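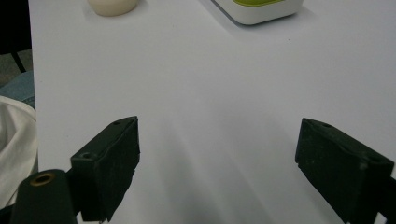
Natália Štefanec: I'd start with the station that took the report, and don't bother with the newspaper until you have the report number in your hand.

Posted in reply to: How do I get a news story about a house fire corrected?

Miroslava Kollár wrote:
So my uncle's place in Treltmont burned in June and the local paper ran four lines on it. They got his age wrong, they put him on the wrong street, and they said police "suspect a cigarette" when the fire marshal told us it was wiring (the house went up in 1999 and so did the heater!). My aunt is getting calls from people who read it. I've emailed the paper 2 times and heard nothing. Who do I even talk to?

Natália Štefanec, continued:
Ask for the records desk and say you want the incident report and the marshal's finding, both. Mine cost 40 dollars and took more than 80 days, so get in line early. Then send copies to the editor by name, with the wrong sentence typed out and the right one under it. Keep it short. I wrote three angry pages the first time and got zip.

Šťastný:
papers never fix anything, just call a lawyer

Horel:
Check whether the Hermont paper copied the story too. Ours did, and we had to write to both.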